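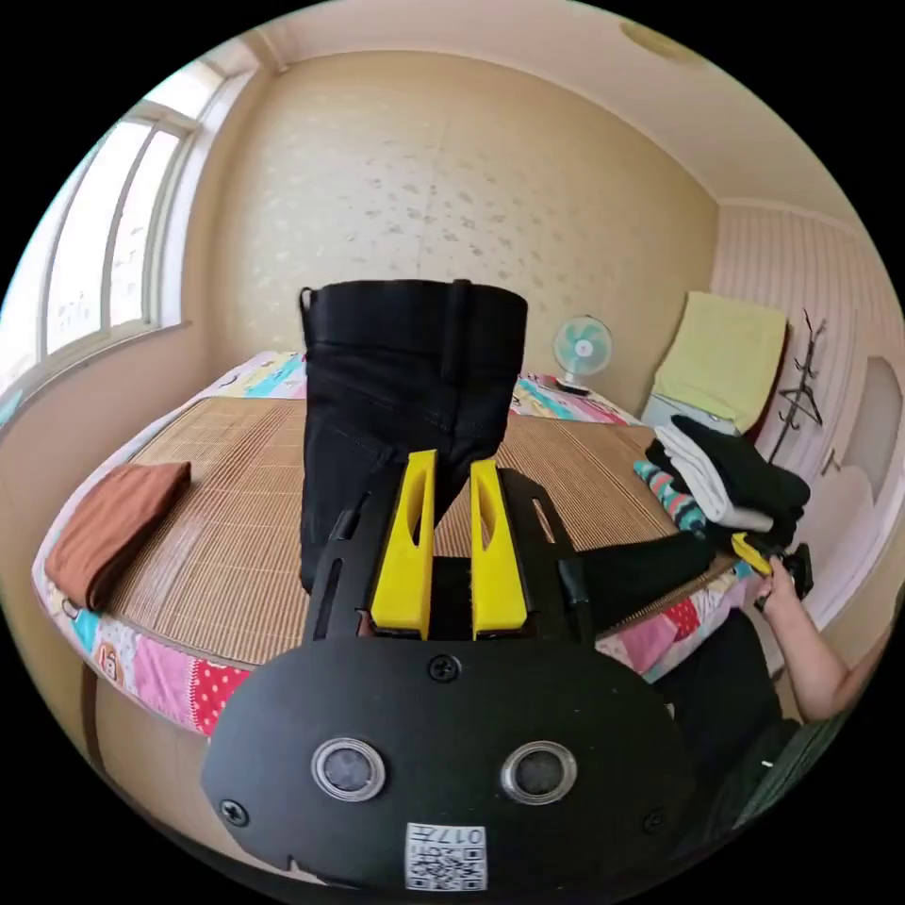
Equipment Planner, Home Handling Program
Lustow Robotics, fixed term, 11 months

We need someone to buy things before we run out of them. The last person in this role moved to a hospital supplier, where she tells us people read the forms.

The program collects demonstrations of household chores with hand-held grippers, mostly laundry at the moment: folding, stacking, moving piles from one end of a bed to the other. Our operators work in ordinary homes. Your part is making sure they have grippers to work with, and that the finance team hears about the cost ahead of the invoice.

What you'll be doing

Building next year's equipment budget from the current one, a spreadsheet with 70 tabs and a colour scheme we can't account for.
Getting quotes for replacement fingers, mounts, screws and storage cards. Nirner and Dursun are our usual suppliers and they don't agree on what a "set" is.
Working out how many spare grippers each operator should carry. The present answer is 2, and it was a guess.
Deciding whether we lease or buy the bench arms for the Wondov site. There are strong feelings on both sides and very little arithmetic.
Keeping the asset register, currently at 1,989 lines, several of them the same tripod.

What we're after

You've bought technical equipment before and lived with the results. You can read a data sheet without believing all of it. Robotics experience is handy but we'd take a good purchasing officer from a dairy or a school board. A driver's licence helps, as the courier doesn't love our street.

You'll also spend your first week out with the operators, folding jeans with a gripper in each hand. Most planners revise their view of finger wear by lunch.

Pay and hours

Full time, hybrid, with three days a week in the office. Salary depends on experience and is discussed at the first interview, so you won't have to guess.

To apply, send a resume and one page on the worst purchase you ever signed for to Asger Thoroddsen, Operations. Applications close 4/15/26 at 5 p.m. Interviews start the following week.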